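Zusov Twin-Gripper Maintenance Kit and Cell Setup Pack

Supplied by Carrasco Automation Spares. Fits the Zusov two-gripper tabletop robot, all base heights. Not for the older single-gripper unit.

In stock. Leaves the warehouse the next working day if ordered before 3 pm.

Overview

We sell this kit, so take our opinion of it with that in mind. We also repair these robots, and most of what lands on the bench didn't need to be there. Zusov's brochure calls the machine "self-maintaining". It has a self-check routine, and a self-check routine never changed a finger pad or tightened a bolt. Somebody with a hex key still has to do that.

The pack covers the parts that wear on a robot doing table work: picking up crockery, cutlery, books and the other household odds and ends people like to test with. It won't fix a bad cell layout, and a bad layout is the more usual fault.

What's in the pack

Finger pads, white, 20 pieces
Gripper mounting bolts, 18 pieces, with thread locker
Cable ties, reusable, 60 pieces
Wrist seals, 5 pieces
Table position template, printed on film
Zonel calibration licence, single cell

The Zonel licence is in there because Zusov insists on it. Calibration by hand gets you to the same place if you have an afternoon and some patience. The colour coding on the template is Zonel's as well – ignore it and read the numbers.

Setting up the cell

Model the layout before you bolt anything down. A simulated cell costs you an evening and shows up the obvious trouble: a door that swings into the arm's space, a table leg where the base wants to go, a plate the gripper can only reach from a silly angle. What it tells you about grip force is another matter, and we wouldn't trust it until the real pads have been on a real plate.

Put a mix of shapes on the modelled table. Bowls flatter any gripper. A thin utensil lying flat, or a book with its cover down tight on the tabletop, is where a badly set finger height gives itself away.

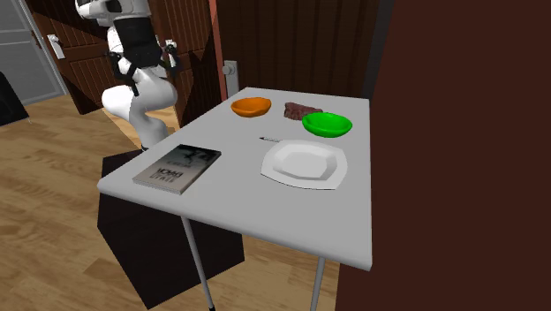
Does the table need to be bolted to the floor?

Only if it moves when you lean on it. Light metal legs on a timber floor will creep with repeated contact, and every bit of creep goes straight into your pick positions. Fix brackets at the back legs first, run the cell for a day, then check against the template before deciding on the front ones.

Looking after the grippers

Power down and isolate before touching anything. The soft stop on the Flinance controller is not isolation, whatever the label on the button suggests.

Wipe the pads with a damp cloth at the end of each shift. Skip solvent cleaners. Zusov's own spray is sold as pad-safe, and we've seen it leave pads shiny enough to drop a dinner plate.

Change pads in pairs. One new pad facing one worn pad closes off centre, and the software will report it as a calibration fault. You can recalibrate all day and it'll come back.

Check the mounting bolts after the first week, then monthly. Old thread locker has to come off before new goes on.

Known gripes

The film template curls. Store it flat.

Wrist seals are fiddly on the lower side. Jailson Peixoto in our workshop warms them in his hands first and gets them seated without a tool. The manual recommends a seal driver that costs more than this pack – we don't stock it.

The Zonel licence is tied to the controller. Swap the controller and you'll be on the phone to them for a transfer.

Returns

Unopened packs can come back for a refund. Once the licence code has been scratched off we can only take back the hardware, in its original bags. For repairs, send the fault log along with the gripper, and please leave the old pads on.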